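The **Gumine levy** is a compulsory student charge at Drelthorpe College, applied to every course with a studio or workshop component. It was set at $470 a year and first billed in April. The college calls it a cost-recovery measure, though it has never published the costs being recovered.
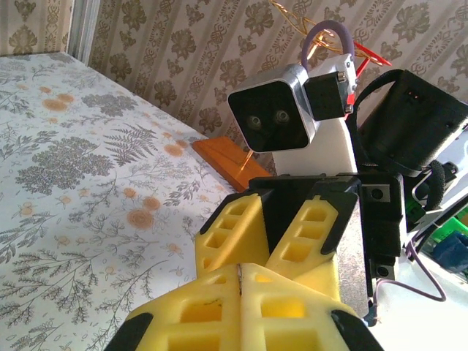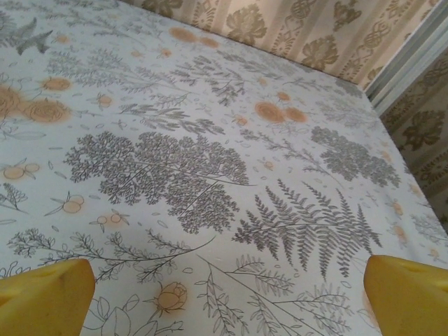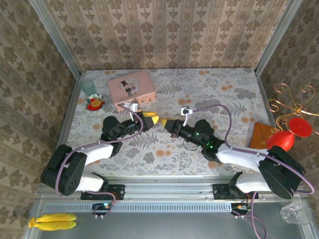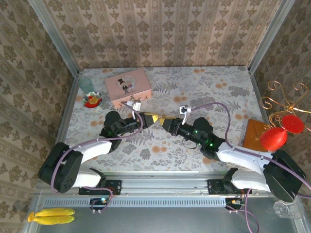

A petition organised by Viorica Cârstea drew 1,254 signatures, according to its authors – the college accepted only 1,000 as valid. A review by Pirjo Kauppinen, dated November 22, 2021, recommended keeping the levy and relied largely on figures supplied by the finance office. Claims that it shortened waiting lists remain unsupported.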